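How to Record Good Pick-and-Drop Demos at Home
by Thaddeus Brannigan

I love this part of the job! Training a policy is mostly waiting, but gathering the demos means getting down on the floor with a hand-held gripper and a pile of everyday stuff, and you can learn a lot about your robot's future habits in one afternoon. The steps below are how I record for Nekberg, my little tidy-up policy, and they should carry over to pretty much any gripper with a camera on it. 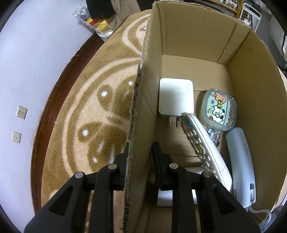
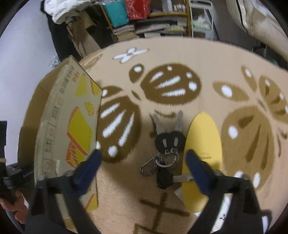 Gripper-camera views from the same place: first, at the wall of a cardboard box; second, open wide over a bunch of keys on the rug.

What you need

A hand-held gripper with its camera mounted and charged. I use the Stoltby, but any two-fingered one will do.
A cardboard box with the top open.
A mix of small household things: keys, a remote control, a power adapter, whatever is in your junk drawer.
Skeltton, or another recorder that saves video and finger width together.

Step 1: Calibrate before anything else

Open the fingers all the way, close them all the way, and do it again. Check that the width reading follows along smoothly. I skipped this in January and threw out a whole session (878 demos, ouch), so please learn from my pain.

Step 2: Pick a spot with some life in it

Leave the shelves and bags in the background where they are. A patterned rug is great too, as the model has to learn where an object ends and the print begins. If you record only on a bare white table, expect trouble the first time the robot meets a real living room.

Step 3: Choose awkward objects

Keys are my favorite. They flop, they shine, and they never land the same way twice. Mix them with stiff things like a remote and flat things like a foam cutout. Put a few objects in the box and leave others on the floor, then swap them between rounds.

Step 4: Move like the robot will

Come in slowly with the fingers open, stop for a beat over the object, close, lift, carry, release. Keep your free hand out of the way during the grasp. If you can't make a move with two fingers and one wrist, your robot can't either!

Include the box itself in some rounds. Pinching a side wall and pulling the box closer is a useful skill, and it gives you thin-edge grasps that small objects won't.

Step 5: Keep the wobbly ones

If you miss and recover, save it and tag it "retry." My current set has 1,040 demos, and the retries made the biggest difference to how Nekberg behaves after a bad grab. Do toss any take where the tracking drops out.

Step 6: Review in small batches

I stop after every 4 objects and play back 2 clips at double speed. Look for fingers that hide the object completely and for takes that start before you're in position. Then export to the Vestergaard format, back it up, and shuffle your objects for the next round.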